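Keabetswe Moodley
Aug 1, 2023

I have now read the whole of the Larno code of practice for small workshop robots. All of it, annexes included. I have opinions and a cold cup of tea, so this will be a long thread.

Background for anyone new: Larno is the working group that wants joiners, frame makers and other small shops to sign up to a common set of rules before they let an arm or a hand-held gripper anywhere near a bench. Signing is voluntary. The people selling the training are very keen on it.

The draft went out with 1372 numbered clauses. I run a shop with one bench for this stuff and a kettle. Pieter Magagula, who sat in on two of the drafting calls, tells me the first version was longer. I believe him and I'd like to lie down.

Let me be fair first. The section on pinch points is good. It tells you to find every place where a finger could be caught, with the power off, and write it down in words that the newest person in the shop would follow. More of that please.

The section on stopping is decent too. One stop button within reach of whoever is working, tested at the start of each shift, and a named person who does the test. Fine. We do that already and it takes less time than finding the pencil.

Then we get to "competent person". The phrase is on nearly every page and the definition is "a person having sufficient competence". I read that out to Hendrik Khumalo and he asked me to read it again in case I'd skipped a line. I hadn't.

Next, the record sheets. There's a sheet for cleaning the fingers, a sheet for checking the cleaning, and a sheet to say the first two sheets have been filed. I have worked in places with that sort of system. People fill in the whole week at the end of the week, same pen, same tick, and the grease stays where it was.

If a rule can be satisfied by a bored person with a biro then it's a rule about biros.

Clause 9.4 is the one I'd fight for. Before you close a gripper on anything, you come down open over the bare work surface and look at your clearance. Is the gap even? Are the tips level? Is there grit under them that'll mark the timber? Pale softwood shows every dent, so we do this a lot.
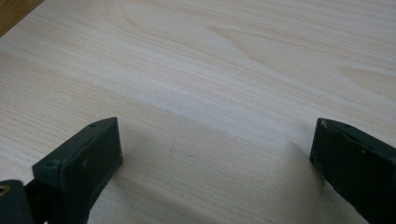 Does a clearance check need to be done again when you change to a different board?

It does if the thickness changes, or if the new board doesn't sit flat. Same stock off the same pile on the same bench, once at the start of the batch is enough, and the draft more or less agrees if you read 9.4 alongside the note in Annex C.

Why that note is hidden in Annex C is anyone's guess. Vusumuzi Kekana asked for it to be moved into the main text and was told the structure had been "frozen". The thing is out for comment. What are we commenting on?

Clause 9.6 wants contact faces "free from visible wear". Come off it. Fingers that do any work at all get scuffed and pick up dust. What matters is whether the wear changes the grip or leaves a mark on the piece. Say that, and give me a way to check it with a scrap offcut.

My offcut test, for what it's worth. Take a clean bit of the softest timber you use. Grip it at the setting you'd use on the job. Let go, tilt it to a window and run a thumbnail across. If you can feel a line, back the force off or change the pads. No form required.

Clause 11 is speed. The limit near a person is given as a single figure for every kind of tool and every kind of load. A foam block and a chisel at the same speed are not the same thing coming towards your hand. I can't find any working shown for the figure, and I did look.

I asked about it at the Drovoda open day and was told it was "in line with what others are doing". Which others? Endang Lubis was standing next to me and wrote the answer down word for word, so I'm not making it up out of spite.

Cost. The training that goes with the code is 600 a head, from Usto, who also supplied the chair of the drafting group. I'm not saying anything improper has gone on. I'm saying I'd have liked that on page one and it was on page 23, in the small type.

And the certificate lasts a year. Has the bench changed in a year? Has my thumb? Oyewole do a half day on guarding that you repeat when you buy new kit, which seems the right way round to me.

Someone will reply that small shops are careless and need a firm hand. Some are! I've seen a stop button with a coat hung over it. I don't think clause 1187 was going to get that coat moved. A mate saying "shift your coat" did it.

What I'd sign tomorrow, if they'd let me: the pinch point section as it stands. The stop test. 9.4 with the Annex C note put back where people will see it. A wear rule that talks about grip and marks. A speed rule that asks what's on the end of the arm. I reckon that's 20 pages with big print.

What I won't sign is a thing I know we'd break by the first tea break, because then we're a shop that has signed something and ignores it. An inspector would be right to ask what else we ignore.

Comments close at the end of August. You don't need to be a member to send one in, whatever the website seems to suggest. Quote the clause number and keep it to one clause per message, or it gets logged as "general" and goes in a drawer. Hendrik found that out the slow way last time round.

Mine are going in tonight, starting with "competent person". If anyone has a definition that would survive being read aloud in a workshop, send it over and I'll put your name on it.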